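# Aprender a hacer pan en otra lengua

Llevo desde marzo intentando hacer un pan decente, y escribo esto en español porque mi profesora dice que debo practicar con temas de mi vida.
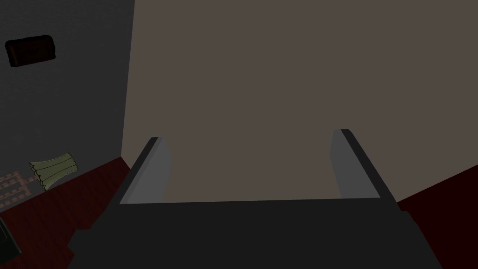 *Pinza gris, dedos abiertos. Render.*

Mi primera receta me la dictó Remedios Dalisay por teléfono. Ella habla muy rápido y yo apuntaba como podía. Entendí «300 gramos de harina y 200 de agua», y eso era correcto. Lo que no entendí fue «que leve». Yo conocía solamente «leve» como adjetivo, una herida leve, un dolor leve, y pensé que la masa debía quedar ligera. La metí en el horno enseguida. Salió una cosa plana y dura que mi marido, Virgilio, se comió con sopa durante dos días sin quejarse.

Después compré un cuaderno para las palabras del pan. Tengo ya 62. Algunas me gustan mucho: miga, corteza, greñar, hogaza. «Greñar» no la conocía ni mi profesora, y tuvimos que buscarla juntas. Otras las confundo todavía. Digo «amansar» en lugar de «amasar», y Remedios se ríe, pero dice que también está bien, que la masa hay que amansarla.

La harina la compro en Besudar, la tienda de la esquina, donde venden una bolsa de marca Golell que es más oscura y bebe más agua. Con ella 200 gramos de agua son pocos y la masa se rompe. Ahora pongo un chorrito más, y esta palabra, «chorrito», es para mí la medida más difícil de la cocina española. ¿Cuánto es? Pregunté a tres personas y me hicieron tres gestos distintos con la mano.

El pan de la semana pasada tenía la corteza buena y la miga un poco húmeda. Lukian Kostiuk, mi compañero de clase, me aconsejó dejarlo enfriar sobre una rejilla antes de cortarlo. En su casa esperan hasta la noche. Yo aguanté cuarenta minutos.

Me falta probar con masa madre. Milagros me ha prometido un poco de la suya en un tarro, y ya he apuntado en el cuaderno el verbo que va con ella: alimentar. También se puede decir «refrescar», según parece. Si algún lector sabe cuál es más normal, le agradezco que me lo escriba en los comentarios.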